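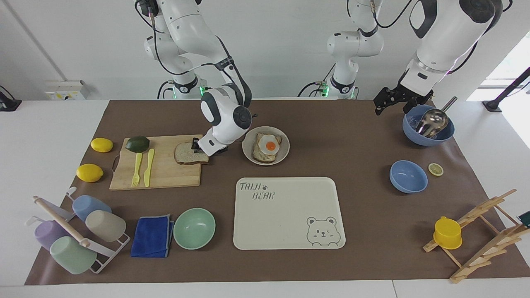
Figure 1. Sliced whole-grain bread on a cutting board, with lemons and a lime.

Household Bread Waste and Storage Practices Among First-Year Students at Hernura Hall
Final Project Report, Food Systems and Society
Submitted by Jaxon Lachance
2023-08-11

Summary

This report examines how first-year students living in shared apartments store, use and discard packaged sliced bread. A questionnaire was distributed to all residents of Hernura Hall at the start of June, and a smaller group of apartments kept a written waste diary for 30 days. The findings suggest that most discarded bread was thrown away after mold was noticed, and that the place of storage was more closely linked to waste than the amount purchased. Recommendations for the residence office are given in the final section.

1. Background

Bread is bought often, costs little and spoils quickly. For these reasons it is easily overlooked in discussions of student food budgets, which tend to focus on meat, prepared meals and delivery orders. Earlier coursework in this program considered dining hall waste only. Apartment kitchens fall outside the dining services contract, and the residence office does not keep records of what is discarded in them.

Hernura Hall was selected for two reasons. Each apartment has its own kitchen with a full-size refrigerator and freezer, and the nearest grocery store, Zacharias Market, is within walking distance. Residents therefore have regular access to fresh bread and the means to freeze it.

2. Method

The questionnaire was sent to 324 residents, of whom 282 returned a completed form. It asked where bread was kept, how often it was bought, whether loaves were shared between roommates, and what was usually done with the last slices. Respondents could add written comments.

Ten apartments were then recruited for the diary study. Each received a printed sheet, to be kept on the refrigerator door, and was asked to record every slice or part of a loaf thrown away, together with the reason. Entries were transferred weekly to a spreadsheet. Participation was unpaid, and no names were collected on the sheets.

The diary group was not chosen at random. Apartments volunteered after a notice was posted in the Bedeck Lounge, and it is likely that those who came forward already had some interest in the subject.

3. Findings

3.1 Storage

The kitchen counter was the most common storage place reported in the questionnaire, followed by the refrigerator. Freezing was the least common practice. Several respondents wrote that freezer space was taken up by roommates' frozen meals, and others stated that they did not know sliced bread could be toasted directly from frozen.

3.2 Reasons for disposal

Mold was the reason given most often in the diaries. Dryness came second and was recorded mainly for loaves kept in the refrigerator. Cold storage slows mold but causes bread to become firm sooner, and the diary entries are consistent with this. End slices were discarded in most apartments, in some cases on the day the loaf was opened.

3.3 Shared and separate loaves

Apartments that bought one loaf at a time for common use recorded less waste than those in which each roommate kept a separate loaf. The difference was clearest in the last week of the diary period, when several residents were away and their bread remained on the counter.

4. Limitations

The study covers one building and a single month. June is warm and humid in this area, and mold may be less of a factor in winter. The diaries relied on self-reporting – some sheets show gaps of several days, which may mean either that nothing was discarded or that nothing was written down. Slices were not weighed, so the results cannot be compared directly with studies that report waste by weight.

5. Recommendations

The residence office should include a short page on bread storage in the move-in packet, covering freezing, thawing and the use of older slices for toast or crumbs. One freezer shelf in each apartment should be marked for shared items. Residents leaving for more than a few days should be reminded to freeze or give away open loaves. The Jedico food shelf on the ground floor accepts sealed bread only, and its posted rules should state this more clearly.

A second diary period in the winter term is proposed, using the same sheet with an added column for the date of purchase.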